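Table (furniture) 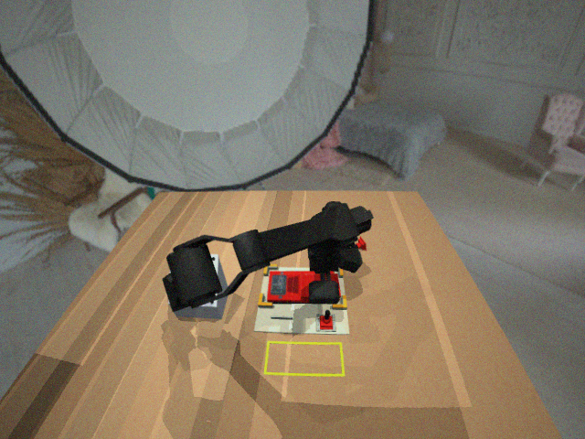
A table is a piece of furniture with a flat upper surface, called the top, which is held at a useful height by legs, by a central column or by two side panels. It is used for eating, writing, working, playing games and for putting things down. Tables are found in almost all cultures where people sit on chairs, and in lower forms also where people sit on the floor.

Name

The English word comes through Old French from the Latin tabula, meaning a board or plank. In older English the word "board" itself was used for a dining table, and this sense is still kept in the expression "board and lodging". The people who govern a company are called a board for the same reason.

History

Small tables of wood and stone were known in ancient Egypt, where they kept objects away from the floor. Food was often brought on separate stands. The Greeks had low, light tables which could be pushed under a couch after the meal. The Romans took over this habit and added heavier kinds in marble and bronze, and rich households paid high prices for tops cut from rare woods.

In the Middle Ages the usual large table in Europe was the trestle table – loose boards laid on supports. It could be taken down after the meal so that the hall was free for other use. Tables with fixed legs and a solid frame became more common from the sixteenth century. The draw-leaf table, in which extra leaves slide out from under the top, belongs to the same period. The gateleg table came into wide use in the seventeenth century.

Construction

A simple wooden table has a top, 4 legs and a frame of rails joining the legs, known as the apron. The joint between leg and apron carries most of the strain when the table is pushed sideways. Traditionally this is a mortise and tenon joint. In furniture sold for home assembly it is often replaced by a metal corner plate and a bolt.

Solid wood becomes wider and narrower with the moisture of the air, mainly across the grain. For this reason a solid top should not be glued firmly to the apron. It is held by wooden buttons or by metal clips which leave the top some freedom to move. If this is forgotten, the top may crack or bend in the first winter of heating. Boards made from layers or particles move much less and can be fixed directly.

Dimensions

Dining tables and desks are usually between 70 and 76 centimetres high. Workbenches for standing work are higher, and coffee tables are commonly lower than 50 centimetres. For a dining place, a width of 60 centimetres for each person is often recommended.

Surface and care

Tops of wood are finished with oil, wax or varnish. Oil must be renewed from time to time, but small damage can be repaired at the spot. Varnish protects better against water, although a deep scratch normally requires that the whole surface is sanded. White rings left by hot cups are caused by moisture in the finish, and they sometimes disappear without treatment. Strong sunlight changes the colour of most woods – cherry becomes darker, while walnut becomes lighter.

Types

Drop-leaf table: has hinged side parts that hang down when they are not needed.
Gateleg table: a drop-leaf table in which a hinged leg swings out to support each leaf.
Pedestal table: stands on a single column with a broad foot.
Nest of tables: a set of small tables of decreasing size, kept one under the other.
Refectory table: long and narrow, first used in the dining rooms of monasteries.
Workbench: a heavy table for manual work, frequently with a vice.

See also

Chair
Desk
Joinery
Tablecloth

This page was last changed on 15 June 2021.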